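Saturday, 7:40 a.m.

Home leg against Bellness, kickoff at 3. Pitch inspected, firm at the north end. We stay with the 4-3-3, but the left eight drops level with the pivot whenever Dindard steps out of the back line. Worked on that in September for 12 sessions and it still breaks down under a high press.

Corners: 6 conceded to the near post this season, all from inswingers. Switching to two zonal markers there. Bench is short by one.

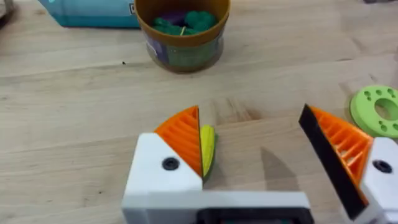 Simon, assistant coach, Sestix Women

Gate last time out was 1,225. Team sheet due 75 minutes before kickoff. Warm-up moved to the south half.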